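Steaming Without a Stove: Fall Project Report
Roksolana Zakharchenko, with Vidar Midtbø

So, for our November project Vidar and I wanted to find out if you can make decent dumplings in a dorm with no stove — just an electric pot and bamboo baskets. We made 132 over the month (my thumbs still hurt from pleating!) and ran 5 batches. Lining the baskets helped a ton with sticking, and cabbage filling beat mushroom with pretty much everyone on our floor. Next time I'd roll the dough thinner and start before 9 on a Thursday night.

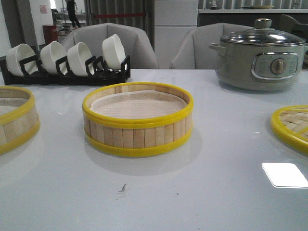

Figure 1. Lined steamer baskets, bowls in the rack and the electric pot.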